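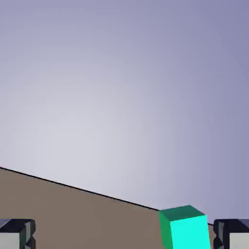

Simulated wrist view: teal cube between open gripper fingers, closer to the right one.

Simulation evidence: frequently asked questions

Can we submit simulated trials only?
No. Grewal accepts them as supporting material. A cube on a plain surface with nothing else around it says very little about a shop floor.

The vendor ran 300 simulated picks. Isn't that enough?
Enough for what? Ask how many starting positions were used. If the cube was always centered, the count means little. We want off-center starts logged separately.

What do we need from real hardware?
At least 165 trials on the cell you plan to run, failures included. Allow about 20 minutes for each setup change.

Who signs?
2 people, neither from the vendor. At Widudport that is Loredana Gentile and Nima Amini.

Does the Brarine checklist replace this?
No, whatever the sales deck says. It covers guarding and stops. It has no section on grasp testing.

Can we reuse results after changing finger pads?
We doubt it. Send the old and new pad specs and expect to repeat the hardware trials.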